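Community Help > Sports & Recreation > Rugby > Coaching and Club Life

Moving from wing to flanker at 32, how do I get ready without wrecking myself?

Asked by Ngozi Oyewole - September 15, 2020
3 answers - 18 comments - 29 shares

Hi all, hoping some of you older forwards can help me out. I've played wing for Cludside since college, always the skinny fast one, and our new coach has decided I'm a flanker now. She says I tackle well and I'm not as quick as I used to be (thanks, coach). I'm 32, I weigh the same as I did at 20, and I have never in my life been in a scrum that mattered.

We don't have a fixture list yet, but the club wants us ready for a short season starting in April, so I've got a decent stretch of time. We're allowed small group training, no contact for now. I can run all day in a straight line. What I can't do is get low, stay low, and get back up again forty times. We did a ruck drill with pads last winter and my neck was sore for most of a week.

My questions, I guess: do I need to put on weight, and how much? What do I do about my neck? And is there anything I can work on alone in the yard? I have a set of dumbbells, a pull-up bar and a tackle bag that leaks. My gym access is hit or miss.

Also, side question, does anybody have tips for jeans that fit once your thighs get big? I already have trouble and my sister is laughing at me.
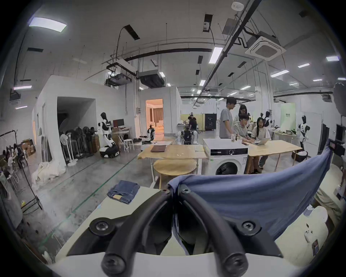

Folded jeans on the table, tan patch at the waistband.

Anyway, any advice is welcome. I'd like to still be walking normally at 40.

Share this question (29)

---

Answer 1 - marked helpful by the asker

I made the same switch at 29, only I came from fullback, so I feel your pain. I played for Dridarwood for years and ended up liking the back row a lot more than I ever liked standing around in the cold waiting for a pass.

Weight first. Don't go chasing a number. I put on 18 pounds in one winter because a prop told me to, and I was slow and out of breath and I hated it. Half of it came off by midseason and I played better every week it did. Eat more at breakfast and after training, lift heavy twice a week when you can get into the gym, and see where you land. Plenty of good flankers are on the light side. You'll be first to a lot of rucks and that's worth more than a few extra pounds.

Neck - start now and start gentle. Lie on your back, tuck your chin, lift your head an inch and hold it. Then do it on each side. After a few weeks you can push against your own hand in all four directions. No jerky stuff, no hanging plates off your head like the guys in the videos. And if it was sore for most of a week after one drill, I'd get it looked at by a physio before you do any contact at all. It might be nothing, it might be how you're carrying your head into the ruck (eyes up!! chin off your chest!!).

For the yard: down-ups. Drop to your chest, get up, shuffle three steps, drop again. Do them in sets of six with a short rest. They're miserable and they are exactly the job. Bear crawls too, with your back flat enough that you could carry a cup of tea on it. Your tackle bag is fine even if it leaks, just work on your feet getting in close before your shoulder does. Most wingers tackle from too far out because they've spent their careers chasing people down the sideline. I sure did.

The scrum part you can't really learn alone. Ask one of your locks to walk you through the bind as soon as contact is back on, and ask early, before there are fifteen people waiting on you.

Jeans, no idea. I live in shorts.

---

Answer 2

Just hit people lol. Flanker is the easiest position on the field, you run at the 10 until he cries. Squats and steak. Everybody overthinks this

---

Answer 3

I'm going to disagree a little with the first answer on lifting. If gym access is hit or miss then don't build your plan around it, because you'll miss two weeks and then try to make it up in one night. I coach the second team at Olatunji and I see this every single year. Split squats with your dumbbells, rows, pull-ups, and loaded carries up and down the driveway will get you most of the way. Three short sessions you really do beat one big one you skip.

Agree 100% about the neck though, and about seeing a physio.

One thing I'd add is to watch some games with only the openside in mind. Ignore the ball. It's kind of boring for the first ten minutes and then you start noticing how often they decide NOT to go into a ruck. New flankers go into everything, they're cooked by halftime and there's a big hole where they should be standing. I keep a notebook when I do this and I make my players do it too - they complain, but they do it.

I log my sessions in Iden, mostly so I can see when somebody is piling on too much too fast. A piece of paper on the fridge does the same job.

For the jeans, buy for the thigh and get the waist taken in. Any tailor will do it.

---

Viewed 1092 times - 18 comments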